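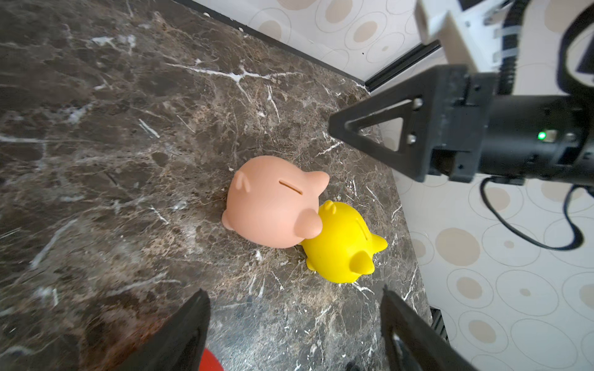
Setting Up a Two-Arm Tabletop Cell the Amilley Way

Welcome back, friends! Before you let both arms loose on a shared table, please take a slow minute with the house rules we keep at Stiddale. They're simple, and they have saved us plenty of grief.

Start with the speed cap. In the Usman panel, set both arms to level 2 and leave them there until you've finished all 9 dry passes (yes, every one, even if you're itching to move along).
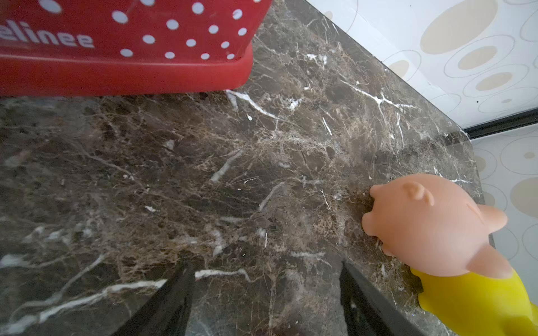
Next, bring the gripper in open and keep the fingers clear of the table until you've picked your object.
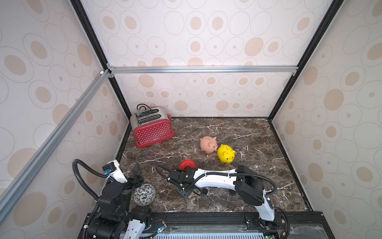 Only one arm should enter the middle at a time. Park the other, wait for Astus to show "clear," and then go ahead.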